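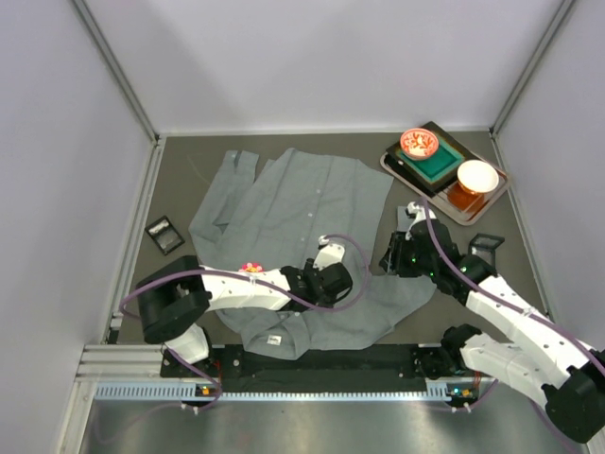 The Matter of Item 33

Being the report of the Lost Property Office, Burnness Ferry Terminal, on a claim received in June and not yet closed

1. The item

Item 33 was handed in at the Burnness terminal on a Friday, off the last sailing of the Virby. The deckhand, Khairul Tjoa, found it folded on a bench in the aft saloon. It was entered in the register as one man's shirt, grey, with one brooch. The entry did not say whether the brooch was pinned to the shirt or had been found beside it. The Office accepts that it should have.

Under the Rules of Carriage, property left aboard is held for 50 days and then disposed of. Clothing goes to the seamen's mission at Hastell. Jewellery goes to auction. The Rules make no provision for an item which is both, and the register clerk, Mr. Nwankwo, gave it a single number because he had a single bag.
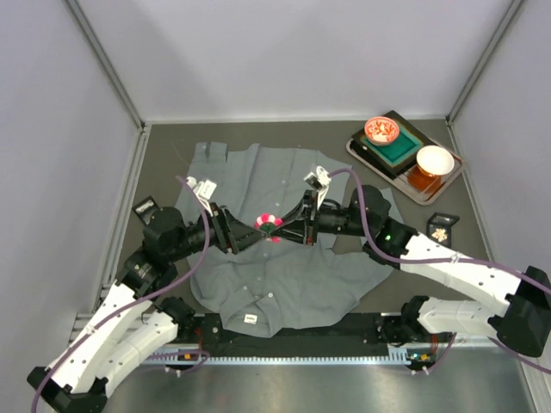
Item 33: the shirt, grey-blue, button-up, with a white label near the bottom edge.

2. The first claim

Mr. Benedek Gulyás attended the counter on the eighth day. He stated that he had worn the shirt to his brother's funeral on the Hastell side, had taken it off during the crossing because the saloon heaters were on, and had gone ashore in his jumper and coat. He gave the colour correctly. Asked to describe anything found with the shirt, he said there was nothing with it.

Mr. Nwankwo asked him again, as the Rules require. Mr. Gulyás said he was 71 years old and knew what he had in his own pockets.

The claim was marked as partly met. The Office could not release the item in part, and Mr. Gulyás was given a form. He filled it in at the counter, standing up, and under "Value of goods" he wrote that his brother had ironed it for him the winter before. Mr. Nwankwo advised him that a sum in dollars was wanted. Mr. Gulyás wrote "4".

3. The second claim

Ms. Flor Ticona wrote from Ismail the following week. She had lost a brooch aboard the Virby, gold, set with rhinestones, small. It was of no great worth and she would pay the postage. She had not lost a shirt.

The Office replied that a brooch answering to her description was held, but that it formed part of an item under claim by another passenger. Ms. Ticona telephoned. Her call was taken by the undersigned, and the following is drawn from the note made at the time.

She had been sitting across from an elderly man who was crying without making any noise. She did not know him and did not like to speak. Toward the end of the crossing he fell asleep, and the shirt slid from the bench to the deck. She picked it up, folded it and put it back beside him. She thought the brooch must have come off her scarf while she was bent over. When the ferry docked she went down to her car, and she supposed he was woken by the crew.

The undersigned asked whether she wished this placed on the file. She said she did not mind, but asked that the man not be told he had been seen.

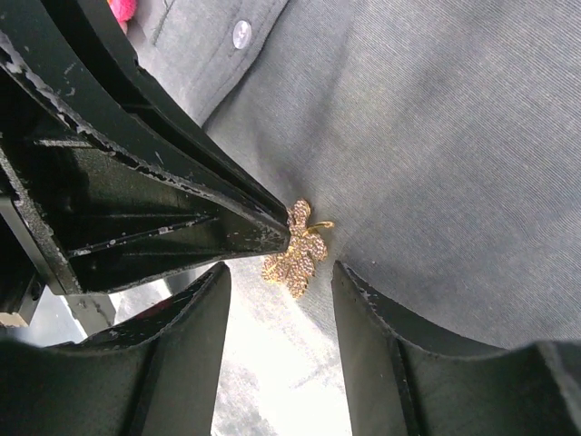

4. Finding

The Office had therefore two claimants, both truthful, and neither able to claim the whole of Item 33. Mr. Nwankwo proposed that the register be amended to show two items. This could not be done, as numbers are issued at the counter in order of receipt and 34 had already been given to an umbrella.

The undersigned considered the matter over a weekend and made the following direction. Item 33 was to be released whole to Mr. Gulyás, on his signature, with a note informing him that the brooch belonged to another passenger and asking whether he would consent to its return. Ms. Ticona's name was withheld. The note did not say how the brooch had come to be there.

5. Reply of Mr. Gulyás

Mr. Gulyás came in person. He signed for the item and took the shirt out of the bag on the counter, and he looked at the way it had been folded for longer than is usual. He then said that he had always rolled his, and so had his brother.

He asked whether the lady travelled often. He was told that the Office does not discuss passengers. He said he had not asked for her name. He handed the brooch back across the counter with an envelope, already sealed and stamped, and asked that the two go together. It had been written, as far as Mr. Nwankwo could judge, before he left home.

The brooch and the envelope went to Ismail by the afternoon post.

6. Matters outstanding

The form has not been amended and still shows the value of the goods as four dollars. Mr. Tjoa has been reminded to check the saloon for sleeping passengers before the lines go out. The umbrella has not been claimed.

Nabila Osman
Senior Property Officer, Burnness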